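Pre-purchase inspection checklist: twin-arm bench cell
Prepared by Ostap Stasiv, Plerow
Oct 1, 2020
Status: with comments

Scope. This covers the bench cell we have on approval and whether we should buy it, buy another to go with it, or hand it back and return to moving small boxes with our own tired hands. Items are marked OK, NOT OK, or PENDING, the last being where most of my career has been spent.

1. FIXINGS AND FRAME

1.1 Both arms fastened to the rail through their mounting plates. OK.
Comment: Checked with a proper torque wrench, borrowed from Ellis workshop and returned to Ellis workshop. I have the signature.

1.2 Rail secure, no movement when pushed by a grown adult. OK.

1.3 Bench rated for the load. PENDING.
Comment: The supplier's quote says the bench is "suitable". Suitable for what, it leaves to the imagination. I've asked for a figure in kilograms.

1.4 Enclosure panels free of sharp edges. OK.
Comment: One corner needed a file. It has had a file.

2. POWER AND STOPPING

2.1 Emergency stop within reach of the operator's chair. NOT OK.
Comment: It is within reach of the operator's chair if the operator is a gibbon. Relocation kit quoted separately by Karpenko. Please put it in the budget now so we can all skip the meeting where we discover it was never in the budget.

2.2 Stop tested 5 times, both arms halting each time. OK.

2.3 Electrical test tags current. PENDING.
Comment: Tags are on order – the electrician is a patient man with a long list, and we are on it.

2.4 Restart requires a deliberate action by the operator. OK.

3. CABLES AND BOARDS

3.1 Arm cables have enough slack for full travel and don't snag. OK, with a reservation.
Comment: The purple cables loop generously over the arms. I watched a full cycle at low speed and nothing caught. I would still like clips, and have added a packet to the order at a price that won't trouble the auditors.

3.2 Circuit boards under the rail protected from knocks. NOT OK.
Comment: They hang below the rail at exactly the height of a careless knee. Liko offers a cover. Their catalogue calls it an accessory, in the sense that brakes are an accessory. Buy two, one per board.

3.3 Wiring labelled at both ends. NOT OK.
Comment: I own a label maker and am not afraid to use it. Half a day, no capital cost.

4. HANDLING TRIAL

4.1 Grippers hold a light plastic box without cracking it. OK.
Comment: We used the thin see-through pink ones, on the theory that if the arms were going to crush something it should be something cheap.

4.2 Box can be presented at an angle for the other arm to work on. OK at low speed. PENDING at full speed.
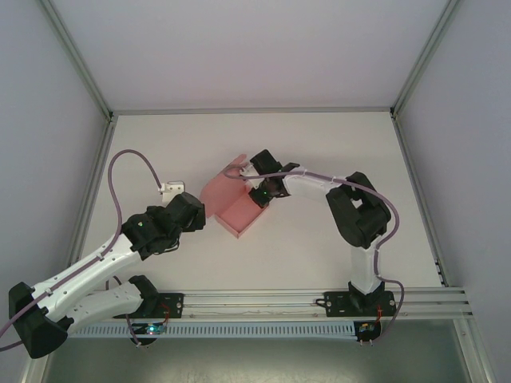 4.3 Spare gripper fingers on hand. NOT OK.
Comment: None were included. Fingers are a consumable and ought to sit in the operating budget alongside gloves and tape, where they will be approved without a murmur. Put them under capital and we'll be filling in forms until March.

5. MONEY

5.1 Quote covers everything needed to run safely. NOT OK.
Comment: It covers the arms and the enclosure. Stop relocation, board covers, clips and spare fingers are all extra. I suggest a contingency line of $1000 for the small stuff and a firm refusal to call it miscellaneous.

5.2 Service agreement reviewed. PENDING.
Comment: Response time is 4 business days, measured from when the supplier acknowledges the call. I have asked who measures the acknowledging.

5.3 Second cell. Deferred.
Comment: Ask me again when 2.1 and 3.2 are closed and the full-speed trial is done. The discount for ordering a pair is real, but so is the floor space, and at present that belongs to the photocopier.

Recommendation: conditional purchase of one cell, with all NOT OK items closed before final payment. Signed copy to purchasing, spare copy in the blue folder.

O. Stasiv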